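Dockworkers' Strike Memoirs Find a Home in Print

A collection of recollections by people who took part in the long harbor strike at Pliltell will be out in January from Nollura, the small press that has already given us two fine books on the union movement along that coast. It runs to 240 pages and gathers 19 pieces, most of them written by hand in the years after the strike and passed from household to household until the paper wore soft.

The editor, Mylene Ocampo, has spent a good part of her working life on these papers, and it shows in the notes, which are generous and often very funny. She has kept the quarrels in, too. Reynaldo Tiongson's account of the night the strike council split takes up 36 pages, and it is followed by a much shorter and crosser one from Lovely Cabanatuan, who sat across the room from him and remembered nearly all of it differently (right down to who walked out first!).

There is also a chapter on the banned newsletter, Jaser, and the kitchens where it was typed, and a moving set of letters that Renato Pascual wrote to his sister from the jail at Nair. Several of them were held back by the censor and have never been printed before.

"I grew up hearing these stories over supper, and I always thought somebody ought to write them down," said Precious Belmonte, whose mother wrote one of the pieces. "Well, they had, and they were in a drawer."
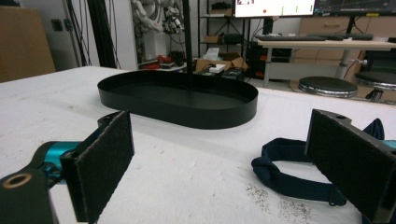

A black oval tray on a white table.

Ocampo will read from the book at the Pliltell union hall on Saturday at 4 p.m., with coffee afterward and plenty of time for talk. Families who still have letters or leaflets from the strike are warmly invited to bring them along.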